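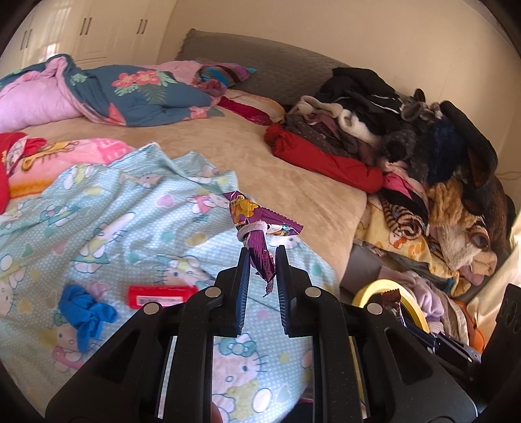
Bukstead Boards > Bedrooms & Laundry > Bedding

Search threads Go Advanced

Posted 29 August 2023 by inesb_

How many layers is too many on a kid's bed?

Okay, I need opinions because my sister and I can't agree. My daughter picks all her own bedding and nothing goes with anything. Right now it's a light aqua Hello Kitty sheet with polka dots, a beige fleece blanket, a pink cartoon blanket, and a big hibiscus comforter that mostly lives rolled up at the head of the bed. Plus pillows. It's a large bed with a gray upholstered headboard I was so proud of when we got it, and now you can barely tell what color the room is supposed to be!

And then there's the stuff. Candy wrappers, hair ties, little boxes, all of it ends up on the sheet. I washed a purple wrapper in May and was picking shreds out of the fleece for days. Do I strip it down to one sheet and one cover, or let her have her nest?

Inês

--

patricio_quilts

Let her have the nest. Mine had 13 stuffed animals and a sleeping bag on top of all that and she slept like a rock.

--

rimik584

Gonna disagree. Two layers and a spare in the closet. Fleece grabs everything, hair, crumbs, lint, and if it's on the bed all day it never gets a break. We did one sheet, one comforter, done, and making the bed takes my son maybe a minute.

--

albane_g

I'm with the nest people, but the fleece would go on the bottom of my list too. Could it come off in the morning and go in the wardrobe? My kids each have a shelf for "night blankets" and it works about half the time (which I count as a win).

For the wrappers, put a tiny trash can right by the bed. Like, arm's reach. Mine wouldn't walk across the room for a trash can if you paid them.

Albane Guillot

--

rimik584

A trash can by the bed just tells them it's fine to eat candy in bed. Sorry, but it does.

--

albane_g

They're eating it in bed anyway! I'd like the wrapper in a can and not in my dryer.

--

inesb_

Ha, you two sound like me and my sister. We do have built-in wardrobes in the corner, so a shelf is doable. The hair ties are the part that really gets me. I bought a pack in the spring and I think there are two left. She wraps them around everything, pencils, spoons, whatever's in her hand.

--

patricio_quilts

Hair ties: one hook, inside the wardrobe door. Or a carabiner. I've got 15 on mine right now.

Also, please don't get rid of the hibiscus comforter, I have a soft spot for big loud flowers. Wash it cold and inside a duvet cover if you've got one.

--

illero_mom

Coming in with a boring question, is the comforter too warm for her? Ours got rolled up at the top every single night until I swapped it for a thin quilt, and then the extra blankets sort of went away without a fight.

--

inesb_

Hmm, that could be it. She does kick everything off. I'll try the thin quilt and the fleece shelf first and leave the Hello Kitty sheet alone, I'm not brave enough to touch that one.

--

rimik584

Fine, but check the pillowcases for gum.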